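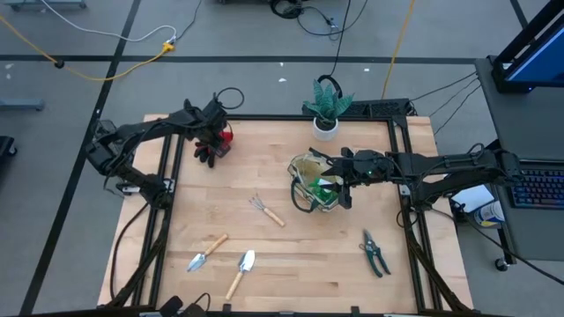

**Trirnell opens its doors – two-armed robot packs a gardening bag for visitors**

Trurkden, 20th September – Robotics firm Trirnell held its first open day at the Trurkden workshop, and over 800 people came through. More than we'd planned for. The car park was full before the first demo and the tea ran out by lunch.

Main draw was the gardening table. Two robot arms, one each side of a wooden worktop, and a job most of us have done in the shed – get the hand tools, gloves and secateurs into a tote bag. Trowels, a hand cultivator, red and black work gloves, a patterned bag with floppy green handles. Ordinary stuff, which is the point.

"People expect us to show them something shiny," said Odair Bastos, head of demonstrations at Trirnell. "Then they see a pair of gloves and think, that's easy. Gloves are horrible. They never lie the same way twice. A trowel at least stays trowel shaped."

Demos ran all day, 53 in total, with visitors asked to move the tools about between goes. Not every run was a clean one. Some were stopped early and restarted, and staff talked people through what had gone wrong. The children's questions were the hardest, we're told.

The table is part of the Siqueira project, Trirnell's work on everyday handling jobs, which began in August. Next up is folding, then possibly potting on, if the team can agree on who sweeps up the soil.

Also on the day: workshop tours, a talk on cabling (better attended then expected) and a chance to drive a pair of arms by hand on the Adex practice bench. Queue for that was long, sorry to those who missed out. Names were taken and we will be in touch.

A second open day is being looked at. Date to follow, as are parking arangements.

Schools and garden clubs wanting a group visit – please contact the Trirnell press desk. Groups need 2 adults with them. Interviews with Odair Bastos on request, mornings best.

ENDS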